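Ondieki Tabletop Code

The Ondieki Tabletop Code is a set of good-practice rules for teaching robot arms to pick up and put away small household goods. It began at the Plestmont workshop as a single sheet taped to a cupboard, and it has grown into one of the most cheerfully argued-over documents in the field!

Layout

A plain, light-coloured surface is preferred, with the goods spaced so that the fingers can close on one without nudging its neighbour. Artificial fruit is the favourite test set, as it keeps its shape and colour from one session to the next.
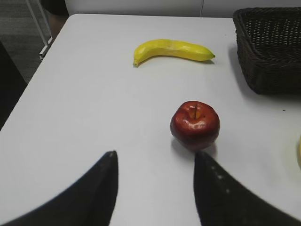 The code also asks that the starting layout be varied between runs. The Prustlow set, a wonderful body of 3,916 recorded attempts, follows this rule closely, and 2,462 of them begin from a layout used only once.

Awkward shapes

Bunches, loops and stems have a section of their own (easily the liveliest part). The operator must name the grasp point before the arm moves, and a run with a changed grasp point is logged as a new attempt.

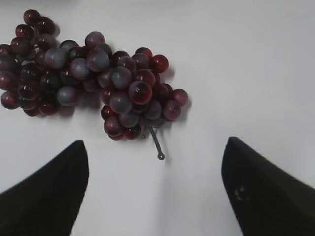
Aqeel Bukhari has argued that the naming rule is too strict for bunches, and would let operators choose any point within a marked zone. The Puvham edition took up his idea as an option.

Approach and people nearby

Fingers should be fully open before the final approach, and speed drops for the last 100 millimetres.
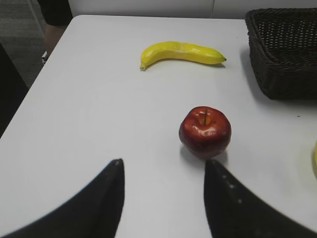
Anyone may stand near the table, but hands stay off it while the arm is powered. After 3 failed grasps in a row the operator stops, checks the finger pads and starts a fresh log entry.

See also: Gripper care; Grasp logging; Puvham edition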